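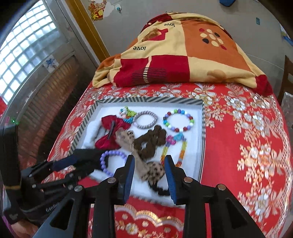

Sun 23 February

I have been meaning to sort out the hair things since December, when a bag of them split in the hall and I swept the lot into a drawer. This weekend I finally did it, on the bed, because the kitchen table had a jigsaw on it and I wasn't going to move that.

The drawer held much more than it should have. Most of it was dead elastics, the thin kind that come on a card and lose their stretch in a fortnight. Those went in the bin. So did the grips with the ends missing and a headband that had snapped and been glued at least twice. I kept one plain black band because you always need one.

What I wanted was to get down to the things that get worn and put them in one tray. I used the shallow one with the black and white striped rim. It is lined with white fluff, which looks nice and picks up every stray hair in the house. I shall probably swap the lining for felt at some point, but it does stop the beads rattling.

The red satin bow stays. It goes with one dress and one cardigan and gets worn with neither as often as it ought to, but the clip is sound. The brown scrunchie stays as well. I'm fond of scrunchies for thick hair – they hold without pulling and you can sleep in them. The leopard print bow I was in two minds about. It has been in and out of the charity bag more than once and this time it is in.

Then there are the bracelets. I had thought of keeping them somewhere else, but they always end up with the hair things anyway, so I have given in. The lavender beads are the easiest to wear. The orange, yellow, blue and pink ones are more of a summer thing. I restrung another strand in the autumn with elastic from Hutchins, the haberdasher's on the Skirlow road, and the knot has held so far. If you are doing the same, put a dab of glue on the knot and leave it overnight before you trim the ends. I trimmed first last time and spent an evening picking beads out of the carpet.

The grey and white braided tie I washed in the sink with a bit of washing-up liquid, along with the scrunchie. They dry quickly enough on a radiator. Satin I only wipe with a damp cloth, as it goes dull if you soak it.

The whole job took 3 cups of tea and most of an afternoon, with a good part of that spent untangling. The tray now lives on top of the chest of drawers. The empty drawer has already got a phone charger and two odd socks in it.

Next is the scarves, which are in a suitcase under the bed and have been since we moved.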